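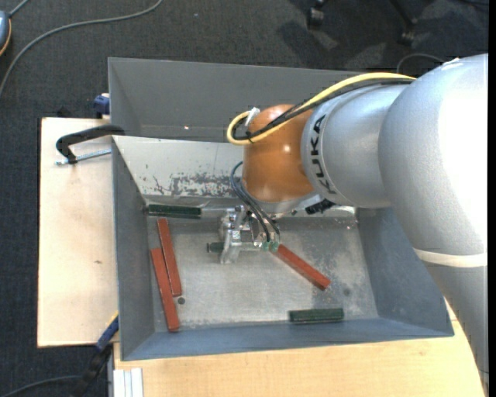 Home | Topics A–Z | Materials Handling | Contributors
Print this article | E-mail this article

Open bin

An open bin, also called a tote or tray bin, is a container without a lid used to hold loose parts in workshops, classrooms and stores. It differs from a crate in having solid walls, and from a shelf tray in its greater depth.

Form

Most open bins have a flat floor and four walls. Walls that slope outward give the hand more room at the rim and allow empty bins to be nested. Metal bins tolerate heavy contents but scuff with use, and many show worn patches on the inner walls. Small holes in the floor may serve as drains or fixing points.

Use

Bins commonly hold short stock such as wooden bars or blocks, which may be painted so that sizes can be told apart. The Storley pattern, described by Teresa Ó Flaithearta, is 60 centimeters long and is intended for bench use. Bars are laid flat in no fixed order and taken out singly. A bin placed on a wooden board is easier to shift without marking the table beneath.

See also: Crate; Parts tray; Workbench

Entry 686. Contributor: Ailbhe Conneely
Last updated: April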